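Speaker notes: "The Tray Is Not Where You Left It"
26 September 2021

Slot is short, so keep moving. If the projector does the pink thing again, ignore it and talk louder.

Opening. Say hello. Ask who has written a motion planner. Ask who has written a motion planner on purpose. Wait for the laugh, and if there isn't one, go straight to slide 2 as if that had been the plan.

Slide 2, what we built. Furnemel is the software layer for a small tabletop arm. It takes camera frames in one end and sends servo targets out the other. In between there is a detector, a thing that guesses at poses, a planner, and a watchdog whose job is to be disappointed in the other three. Lu is the logging tool that sits beside it. Say clearly that Lu came second and should have come first. People write this down every time.

The task is to put small colored objects in a tray. Admit that a toddler can do this. Admit that the toddler has better sensors and a larger budget.

Slide 3, perception. We started with color thresholds, because the objects are bright and we were lazy. It worked nicely until the blue ones. The tray is also blue. Our first detector was very sure that the tray was one enormous toy and kept asking the planner to pick it up. Pause here. The fix was boring: find the tray first by its straight edges, mask it, and only then look for pieces. Inside the mask we use a separate threshold, and we stopped trusting color alone for anything.

Mention labels. We hand-labeled 461 frames. Do not say it was fun.

Slide 4, the arm gets in its own way. From overhead, the arm covers a good part of what the camera needs to see, and it covers most of it at the moment you care most. We tried three ideas and I only have time for the one that stayed. Furnemel keeps a short memory of every piece, with a confidence that leaks away while the piece is hidden. Under the cutoff, the arm backs off, looks again, and then carries on. It looks like hesitation. Visitors find it charming. The planner log calls it REACQUIRE, in capitals, over and over.

Cables go in this section too. A black cable on a pale table is a wonderful thing to detect if you were hoping to detect a cable. For most of December our pose guesser believed in a long, thin toy that moved whenever the arm did. We now subtract anything that correlates with joint motion. If somebody asks why we didn't tidy the wiring, say "next question" in a friendly way.

Slide 5, calibration. The orange tape gives us the work area. We fit a rectangle to it at startup and compare it with the stored one. If the corners have moved by more than 14 pixels, the software refuses to start and prints a message that used to be rude. Werberg, the test site, asked us to change it. The new message is polite and gets ignored far more often.

Slide 6, control. Keep this one short, the room will be hungry. The planner runs slowly and the servo loop runs fast, and all the trouble lives in the gap. We used to send whole trajectories and hope. Now we send 2 waypoints at a time and throw the second one away if the camera has changed its mind. It costs us some smoothness. It also ended a long period in which the arm would confidently finish a plan about a world that had gone.

Slide 7, pictures. Let these run without talking over them too much. Point out the orange tape, then drink some water.
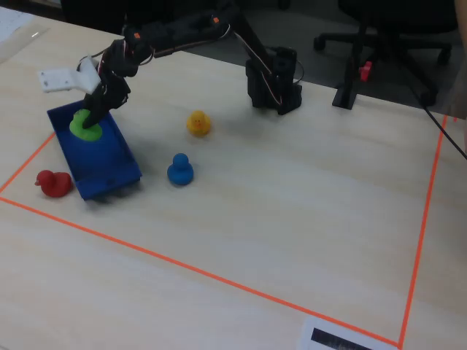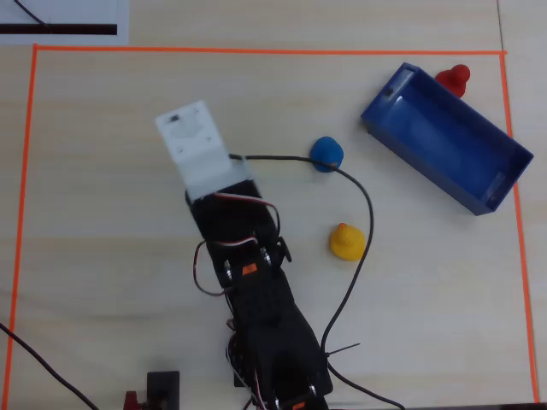
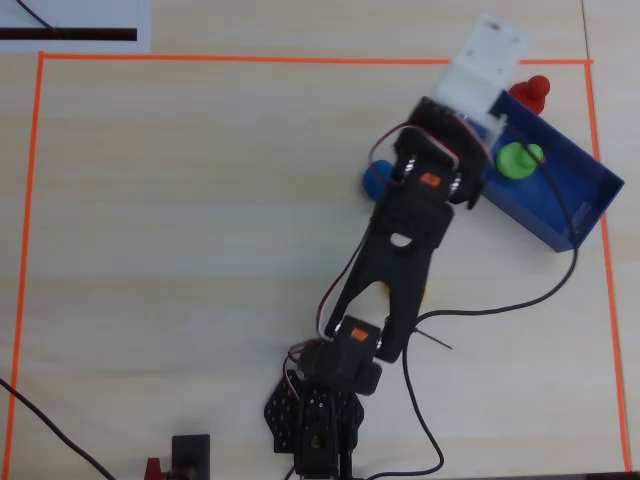
Slide 8, replay. Lu stores every frame with the detector output and the plan that was live at the time. You can scrub back and ask the planner what it thought it was doing. We ran 1000 replays against the old planner before letting the new one touch a motor, and most of the bugs we found were in the replay tool. Say this cheerfully.

Show the command line demo only if the laptop is awake. If it isn't, describe it with your hands.

Slide 9, what still goes wrong. Pieces pressed against the tray wall get merged with it. Anything half under a link gets the wrong center. The watchdog sometimes trips on a shadow and then needs a restart. Clultular, our scheduler, still thinks a restart is a completed job and reports it as a success, so treat our success rate with the caution you'd give any number on a slide.

Questions. Someone will ask why we didn't train it end to end. The short answer is that we wanted to know which part to blame. The long answer takes the whole coffee break, and I'll be standing by the cookies.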